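Forum > Bedrooms and bedding > Fitted sheet always wrinkled, and where do I put the quilt?

Prullex
8/8/18
Hello all, hoping for some kind advice! We have a bed squeezed in next to the red sofa (small flat, long story) and however I make it up, the sheet goes into creases and the pink quilt slides off towards the sofa side. I do love that quilt, bears and sweets and all, so please don't tell me to get a plain one. The mattress is 40 cm from the window wall if that matters to anyone.
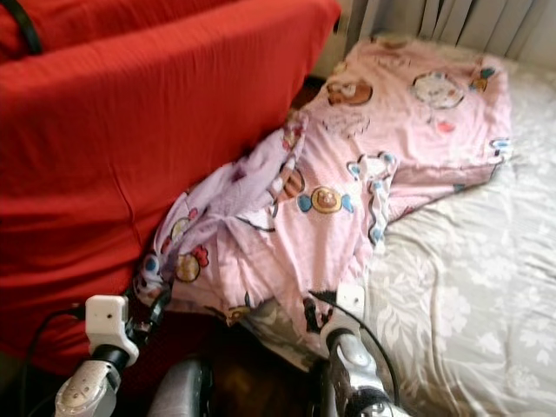
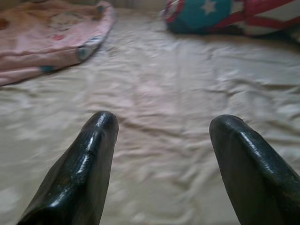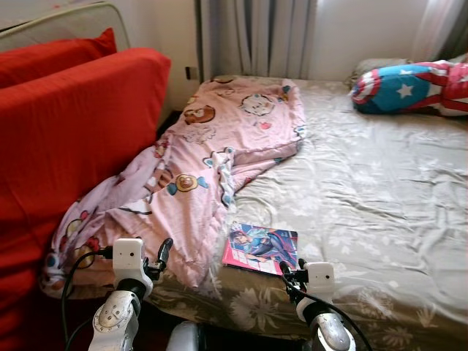 The bed and its pink bedding this morning

Pladar
What a cheerful quilt, my youngest would have it off you in a minute. I'd say the sheet is too big. Measure the mattress and go by that, and never mind what the packet calls it. Ours was sold as a single and turned out to be 145 across!

Berisha
Not sure I agree with Pladar, sorry. Mine fits perfectly well and still looks like that by breakfast. I put it on slightly damp, pull the far corners first and smooth it with my forearm, and then I leave it alone and have a cup of tea.

Pladar
Damp?? On a mattress? I wouldn't, Berisha, not in November at any rate.

Prullex
Thank you both, I'll get the tape measure out after tea. Any thoughts on the quilt?

Berisha
Fold it in 3 and lay it across the foot.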